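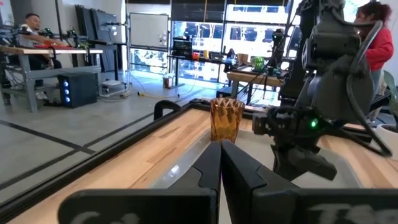

Pressed glass is glassware formed by forcing molten glass into a mould with a plunger. The mould gives the outer surface its shape and pattern, while the plunger forms the inside. The method is used mainly for tumblers, bowls, plates, dishes and lamp parts, and differs from blown glass in that the inner wall is usually smooth whatever the pattern on the outside.

Process

A measured portion of molten glass, called a gob, is dropped into an iron or steel mould. A ring is placed over the top to form the rim, and the plunger is brought down through it. The glass rises between plunger and mould wall until it meets the ring. Too small a gob leaves an incomplete rim; too large a gob thickens the base. After a short pause the plunger is withdrawn and the piece is lifted out or, in a jointed mould, released by opening the hinges.

Moulds are kept hot during working. A cold mould chills the surface and leaves fine ripples, known as chill marks, and an overheated one causes the glass to stick. Pieces are often passed briefly through a flame after pressing to soften sharp seams and restore shine, a step called fire polishing. They are then cooled slowly in an annealing oven, or lehr, to remove internal stress. Soda-lime glass is usually held at a little above 500 °C before slow cooling begins.

Because the plunger must be drawn straight out, the inside of a pressed vessel cannot be narrower at the top than lower down. Bottles and other closed forms are therefore made by blowing, or by pressing a first shape which is then blown to its final size.

Patterns

Early pressed wares often imitated cut glass. Diamonds, flutes, fans and hobnails were common, as they could be carved into the mould with simple tools and helped to hide chill marks and seams. A second group, usually called lacy glass, covered the background with small raised dots. Plain panelled designs became more usual once mould temperatures could be better controlled.

Pressed diamonds can be told from cut ones by their edges. A cut facet meets its neighbour at a crisp line, whereas a pressed facet has a slightly rounded edge – a difference more easily felt than seen. Mould seams, two or three in most hinged moulds, may run up the outside, though makers often placed them along an edge of the pattern.

Colour

Colour is added to the batch before melting. Cobalt gives blue, chromium gives green and manganese gives purple. Amber is most often produced with iron and sulphur together with carbon, which keeps the melt short of oxygen. The shade depends on the balance of these and on the thickness of the wall, so that one patterned piece may range from pale honey to brown. Carnival glass has a metallic salt sprayed on while hot, and its colours lie on the surface only.

Production at Prerkitz

The Prerkitz works made pressed tableware from local sand and bought-in soda ash. Its early moulds were cut at Tutwood and carried no maker's mark, which has made its output hard to separate from that of the neighbouring Kement factory. The surviving pattern book lists some 600 designs, many of them the same shape in different sizes. The Aranda range, a set of tumblers and footed bowls, stayed in production longest. Later pieces in this range have a ground base; earlier ones were left as they came from the mould.

Care

Pressed glass is generally thicker than blown glass and resists knocks fairly well, but it is liable to crack under sudden changes of temperature. Older pieces should be washed by hand in warm water. Cloudiness caused by limescale can be removed with dilute vinegar – cloudiness caused by etching of the surface cannot.

See also: Annealing; Cut glass; Depression glass; Lehr; Soda-lime glass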